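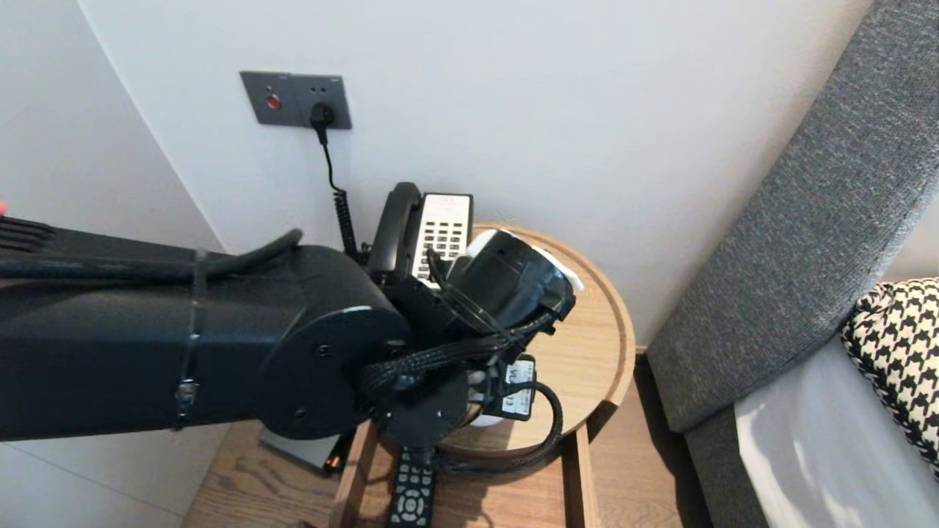 Round bedside table, white wall

Print this thread | E-mail this thread
Posted in: Home > Phones and broadband > Landlines

serport_sue
Wirnetier are moving our guest house to digital lines in September. They want 167 pounds for adapters. Can I keep the old bedroom phones?

anel50
Yes, if they're tone dial. Plug one into the back of the router and try it before paying anyone.
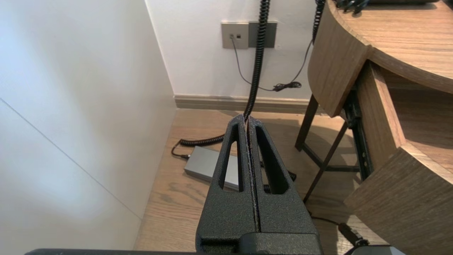
Re: Keeping old bedroom phones

kettle906
Disagree. One phone on a router is fine, but several rooms need a proper switchboard. And a router is no use in a power cut.

anel50
She can buy a battery backup for 50 quid. Ours ran 2 hours.

serport_sue
We have an Anozie switchboard in the cupboard. Guests mostly ring down for breakfast.
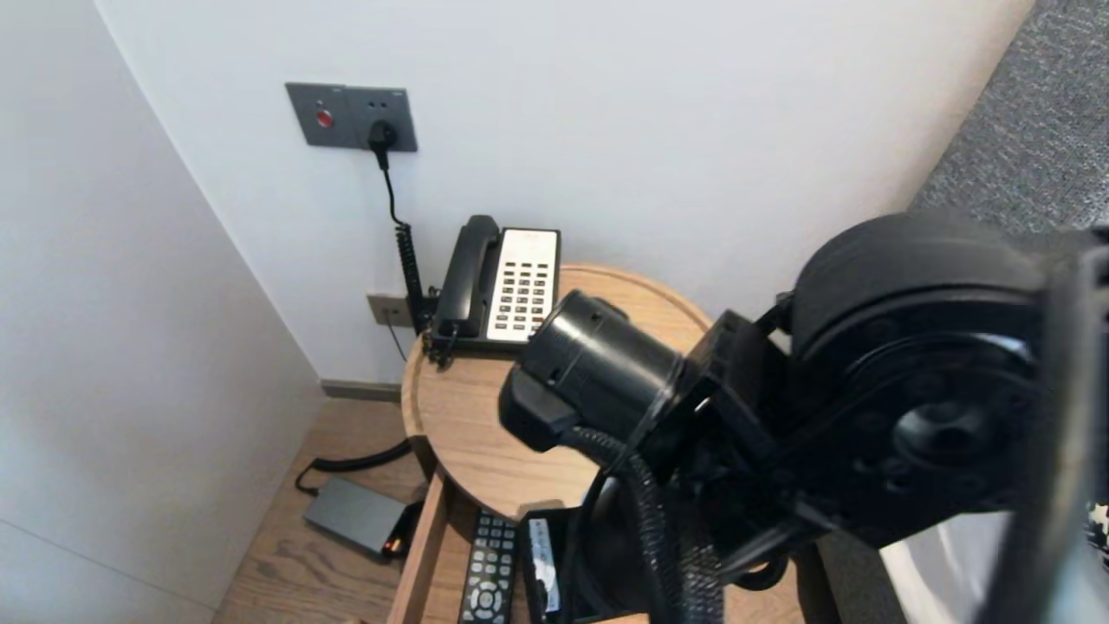
Phone at the back of the side table

kettle906
Then internal calls should carry on as they are. Only the outside line changes. I'd still ask Wirnetier to put it in writing.

Tags: landline, switchover, guest houses
Contact us | Copyright Serport Forums | Back to top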